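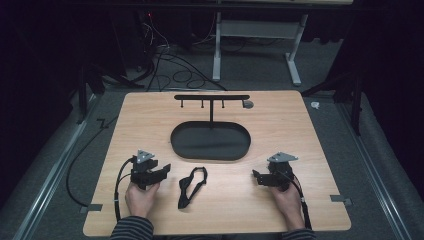 Pre-tied bow tie with strap, dish tray and three-hook stand.

Wultwood Bow Ties and Stands - Frequently Asked Questions

Last updated January 16, 2018. Answers by Hema Shetty unless it says otherwise. Typing this between orders so please excuse the short ones.

Is the bow already tied?

Yes. The bow is sewn, you only deal with the strap. If you want a self-tie, look for "Chettiar" in the name, that's our only self-tie shape right now. Black and navy.

What size neck does it fit?

Strap goes up to 20 inches. Shortest setting fits most teenagers. For small kids, write first, we have a shorter strap but it isn't listed on the site.

How do I set the strap length?

Put it on over a buttoned collar. Slide until it sits flat, then one finger between strap and collar. Should be snug. Take it off at the hook, don't pull it over your head or you'll be stretching it every time.

My strap is twisted.

Happens a lot. Lay the tie flat on a table, bow toward you, strap loop pointing away. Follow the strap with a finger from one side of the bow all the way round to the other. Where it flips, unhook and turn it back. Takes a minute. If it keeps twisting at the same spot the slider is probably on backward - unthread it and go again.

Does the stand come with the tie?

No. Tie, tray and stand are sold seperately. There's a set called Clevthorpe that has all three, a bit cheaper than buying one by one.

What goes on the hooks?

Ties by the strap, a watch with a closed band, keys, a chain. One tie per hook looks best but two is fine. Let the strap hang straight down and the bow face out.

What's the tray for?

Cuff links, studs, collar stays, rings, the coins from your pocket. Has a raised rim so studs don't roll off. Keep it in front of the post and you catch most of what you drop.

Can I hang a regular long tie on it?

Not really. It will touch the table and bunch up. We don't make a tall one. Asked every September when wedding orders pick up, still no.

The stand leans or wobbles.

Check the table first. Then check the post is all the way down, it needs a firm push. Load the middle hook before the outside ones. If it still leans, send us a photo from the side and we'll send a new post.

How do I clean the tie?

Spot clean only. Damp cloth, cool water, dab don't rub. No washing machine, the bow loses its shape and we can't fix that. Lint roller for black fabric, you will need it. Cat owners, two lint rollers.

Can I iron it?

The strap yes, low heat, with a cloth over it. The bow no. Hold it over steam from a kettle and shape it with your fingers, careful of your hands.

And the tray and stand?

Dry cloth. Fingerprints on black come off with a slightly damp one. No polish, it leaves shiny patches.

Where do I keep the tie when I'm not wearing it?

On a hook is good if you wear it often. For longer, lay it flat in a drawer, strap loosely folded behind the bow, nothing heavy on top. Out of direct sun, black goes brownish after a few summers in a window.

I've lost the little hook from the strap.

Lộc Doãn does the repairs and keeps spares. Write with your order number and he'll mail one. Free the first time. Sewing it back on is easy, six stitches or so, use doubled thread.

Do you do bulk orders for choirs, waiters, etc?

Yes, 20 pieces and up. Same model and color only. The biggest we've done was 3,000 for a hotel group and it took all winter, so please ask early.

Is "Kandarix" a different fabric?

Same tie, satin finish. More shine, shows water spots more. For everyday wear get the plain one.

Can I return a tie I've worn?

Tried on at home, yes. Worn to an event, no. Stand and tray any time within 20 days if they're unscratched. Put the order number inside the box, not just on the outside, the labels come off.

Question not here?

Use the contact form. Replies take a day or two, longer in wedding season.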